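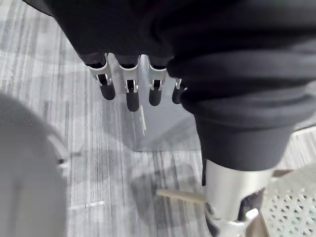
Robot laundry handling guidelines

Robot laundry handling guidelines are the written rules, standards and house habits that govern how a general-purpose robot may deal with clothes, baskets and washing machines. They cover reach, grip, sleeves, cables, floors and the many ways a sock can be lost. The best known set is the Vammont Practice Notes, usually just called "the Notes," which run to 158 numbered clauses. Laundry has two things that rule writers dislike, soft objects and small round doors, and the length of the document is generally blamed on the doors.

Origins

Early work on household robots treated laundry as a folding problem. Folding looked good on video and took place on a table, where most safety rules had already been written. Loading and unloading got much less attention until Lilian Athumani, then a test engineer at Arkeo, circulated a memo titled "The Other Half of the Washing." It pointed out that a towel must be got out of a machine before it can be folded, and that the existing rules had nothing to say on the subject apart from a line forbidding robots to operate in standing water.

Athumani's memo was taken up by a working group at Vammont under Noémie Simard. The first draft of the Notes had 9 clauses. Simard later described it as "the only version anyone has read to the end."

Scope

The Notes apply to robots with one or more arms working near a front-loading washer, whether or not the washer is running. Top-loading machines are handled in an annex, which has been marked "in preparation" since the first edition. Dryers are treated as washers that are hotter. Hand washing is out of scope, as is any discussion of whether the clothes needed washing in the first place.

Main provisions

Approach and stance

A robot must settle its base before either arm enters the door opening. Under the Notes, "settled" means that the base does not move when the arm does, a definition that took two meetings to agree on. The arm not in use is to be kept in view of the head camera and clear of the door's swing. Kneeling, crouching and bending postures are allowed as long as the robot can back out of them without using the washer as a handrail. 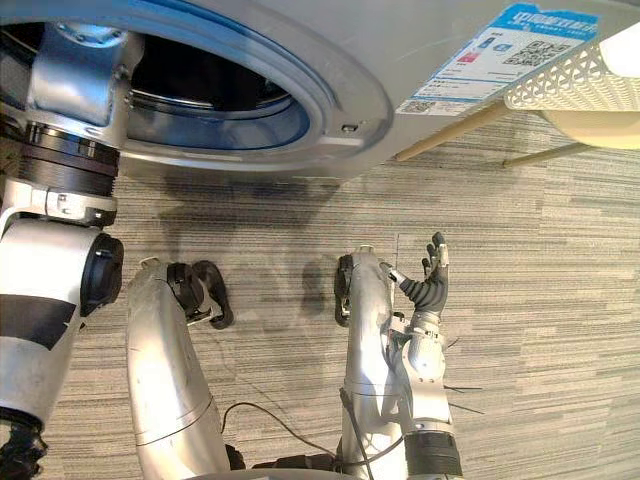
Robot arms and legs in front of a front-loading washer, with a perforated basket to the right.

Cables are covered in the same section. Loose cable on the floor is permitted during supervised testing and discouraged at all other times. The wording was softened from "prohibited" after Gordon Nguyen, who represented test labs in the group, asked the other members to look under their own desks.

Door and drum

The rim of the door is classed as a hard boundary. Fingers may pass through it, and may touch it lightly to find it, but may not pull on it. The drum must be fully stopped before entry. The robot is expected to check this for itself and may not rely on the machine's own beep, on the grounds that washers beep for many reasons and some of them appear to be personal.

A robot that meets resistance inside the drum must let go, withdraw and try again. After two failed tries it must stop and call a person. This is known as the two-tug rule and is the most widely quoted part of the Notes, including by people with no robot.

Grip

Wet cotton is heavy and slides. Dry fleece is light and clings. The Notes decline to give a single grip force for both and ask makers to publish their own tables, sorted by fabric. Justow published one with a row for "unknown, possibly a curtain," and other makers have since copied it.

Fingertips should be checked before each session for lint, thread and wear. Metal joints near the fingertips get special mention, as an open joint can catch a loose knit and unravel a good deal of it before any sensor takes an interest.

Covers and cuffs

Fabric sleeves over a robot's wrist or forearm keep lint out of the joints. They are also, from the robot's point of view, laundry. The Notes require that a sleeve be fastened so that it cannot slide down over the fingers, and recommend that its color differ from that of the load. Jocelyn Bélanger's often-cited incident report describes an arm at Paquette that spent most of an afternoon trying to put its own cuff in the basket.

Wrist cameras

Where a camera is mounted near the hand, its view should include the fingertips at all times. Shadow is the usual trouble. A hand that blocks the room light darkens the very thing it is reaching for, and dark fabric inside a dark opening offers the camera very little to go on.

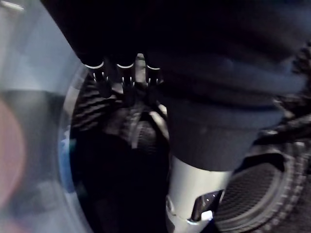

The Notes therefore ask that a robot slow down when its picture gets darker, much as a person does on cellar stairs. See-through containers get a clause of their own, because some sensors look straight past a clear wall and report the far side as open space. A strip of tape on the rim is listed as an acceptable fix. It is the cheapest measure in the document and, according to Nguyen, the one most often left out.

Adoption

Following the Notes is voluntary. Arkeo and Justow both state that they follow them "in spirit," a phrase the Notes do not define. Paquette follows all clauses except the one on sleeves, about which it has declined to comment. A revised edition dated Apr 5, 2024 merged several overlapping clauses and, after review, had the same number of clauses as before.

Criticism

The sharpest critic has been Keegan Bergeron, whose essay "Tidy Rules for Untidy Baskets" argues that the Notes assume a clean floor, a level machine and an owner who empties pockets. He proposed a short replacement code based on going slowly and stopping early. Supporters of the Notes replied that this was already clause 1. Bergeron answered that in that case the remainder could be an annex, and the matter was put on the agenda for November, where it was the last item and was not reached.

See also

Folding benchmarks
Grip force tables
Lint
Two-tug rule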